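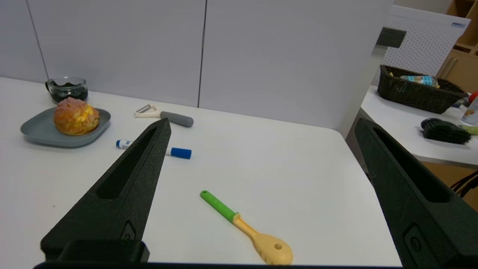

Clearing and resetting a shared tabletop

These steps cover a white table used for mixed small items: crockery, a peeler, pens and play food. Allow 3 minutes for the clearing and a little longer for the wipe. Ffion Rees wrote the first version in October; Othmane Chraibi added the notes on cloths.

What you need

Two microfibre cloths, a spray bottle holding 500 ml, washing-up liquid and a shallow tray. The Stinden tray is 489 mm long and takes a peeler or spatula laid flat.

1. Clear from the front

Move the items nearest you to the tray first. Lift each one - do not slide it, as grit under a base will mark a white top. 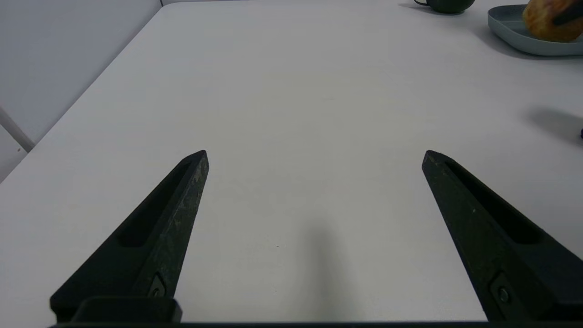
Spray the cloth, not the table, and wipe in straight passes from the back edge to the front. Overlap each pass by half a cloth width. Turn the cloth after every second pass and finish with the dry one. Dark specks that remain can be lifted with a damp corner.

2. Put things back

Tall or filled items go back first, then flat ones, then anything that rolls.
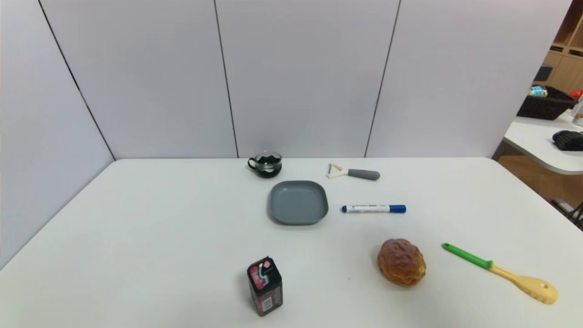
A fixed layout saves time at the next reset. Keep drinks at the back, away from sleeves. The glass cup sits near the back edge with the square grey plate directly in front of it, and the peeler lies to the right with its handle pointing right. Lay the marker parallel to the peeler, cap on. Upright boxes can stand at the front, where they are easy to reach.

Leave a hand's width clear along the front edge. If the table is 700 mm deep or less, move the box to the side.
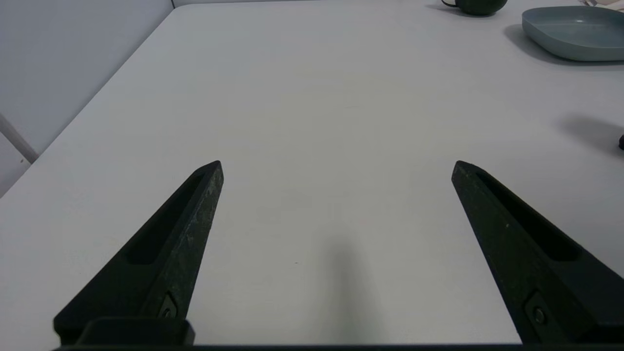

Care and storage

Rinse both cloths in warm water and hang them separately. Do not use fabric softener, which leaves a film. Empty the spray bottle every Thursday and mix a fresh batch: one drop of washing-up liquid is enough. Wash the tray with the crockery and store it on its long edge.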